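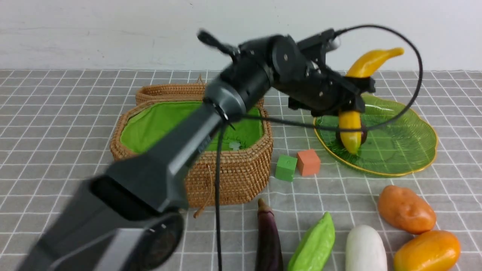

Should bananas be kept on the same plate as other fruit? They can share a plate for a day or so, but bananas give off ethylene gas and will ripen apples, pears and avocados faster than you may want. For longer than that, store them apart.

# Corska Table Fruit Notes

Category: Food & Kitchen > Reference Data
November, by the Corska notes maintainer
3 min read

## What this is

A set of written records on how fruit keeps when it is left out on a table at home. Each record covers one piece of fruit from the day it was set out to the day it was eaten, cooked or thrown away. There are 1,000 records in this release. Of those, 616 are bananas, which were bought most often and changed fastest.

The records were kept in one kitchen in Prunanville. All fruit came from the Escobar market and was set out the same day it was bought.

## Files

- `fruit.csv`: one row per piece of fruit
- `daily.csv`: one row per piece per day
- `plates.csv`: the plates and bowls used, with material and width
- `NOTES.txt`: odd cases, spelling fixes, missing days

## Columns in fruit.csv

- `id`: running number
- `kind`: banana, plum, apple, pear, peach, avocado, other
- `start_color`: green, green tip, yellow, spotted (bananas only)
- `holder`: plate, bowl, basket, hook
- `shared`: y if other kinds were on the same holder
- `days_out`: whole days on the table
- `end`: eaten, baked, frozen, tossed

Color was judged by eye in the morning, before the blinds were opened. "Green tip" means the peel is yellow but one or both ends still show green. A banana with a few brown freckles is still "yellow". It becomes "spotted" when the freckles run the full length of one side.

## How the fruit was set out

Plates were flat or ribbed glass. Bowls were ceramic. Bananas were separated from the bunch before they went on a plate and left joined when they went on the hook. Plums went stem side down. Nothing was washed until it was eaten.

Room temperature was read off a Stekon wall thermometer at breakfast and is in `daily.csv` as `temp_f`.

## Known problems

- 34 rows have no `end` value. The fruit was gone and no one had written it down.
- Baskets were only used in the second half of the records, so don't compare them with plates across seasons.
- `holder` was not updated when a piece was moved. If it started on a plate, it says plate.
- Peaches and avocados are too few to say much about.
- Summer temperatures are missing for two weeks while the thermometer had a dead battery.

## Changes in version 3

Merged "dish" into "plate". Split "used" into "baked" and "frozen". Removed duplicate rows left from the paper sheets.

## Use

Free to copy and change. If you publish a chart from it, please name the Corska notes and the version number. Corrections can be sent as a plain text list of row ids with the old and new values.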